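To: damar-voice-users
Subject: Re: Softphone changeover and call forwarding
From: Loretta Castellanos, Communications Services

Dear colleagues,

Thank you to those who replied to the notice circulated last month. Several of you raised the same point, and I am answering it on the list so that all offices have the same information.

> Our office moved to the Enside client in May. Calls to the
> group number now ring on the desktop but no longer reach
> staff mobiles when the desktop is locked. Under the old
> system they rang on both. Is this a fault, or has the
> forwarding rule been removed? We would also like to know
> what happens to saved voicemail.

The forwarding rule has not been removed. Under the old system, a group number rang every registered device at once. Enside treats a locked desktop as available and will hold the call there for 30 seconds before trying the next device. Most callers hang up before then.

Group administrators may shorten this period. Sign in to the Enside console, open Call Handling, select the group and change the value under Ring Next Device. We recommend 13 seconds for public enquiry lines. The change takes effect on the next incoming call and staff do not need to sign out.
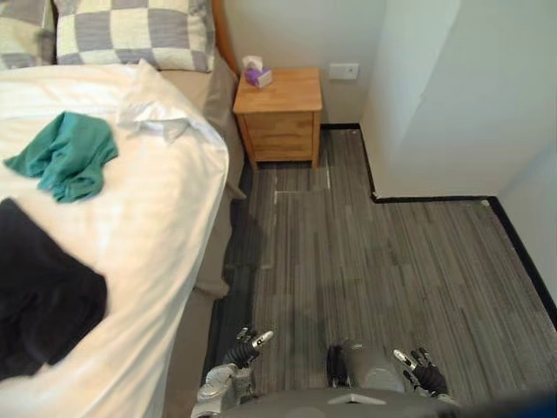
Individual extensions are handled separately. Each staff member may set a personal mobile as a second device from the Profile page of the client. The mobile number must be entered with its country code, or the client will accept the entry and then fail to place the call. The Montoya office reported this fault twice, and in both cases the missing code was the cause.

With regard to voicemail, messages left on the old system will remain available for 60 days after an office's changeover. They will not be copied across. Staff who need to keep a message should download it as an audio file and store it with the relevant correspondence. Greetings must also be recorded again — the old recordings are in a format that Enside does not read.

Offices using the Prorura booking line should make no changes at present. That line has its own routing, and we are still testing it with the supplier. A separate notice will be sent to those offices.

Requests for help with group settings should be sent to the service desk, quoting the group number and extension 28 in the subject line so that they reach the voice team directly.

Regards,

Loretta Castellanos
Communications Services
Damar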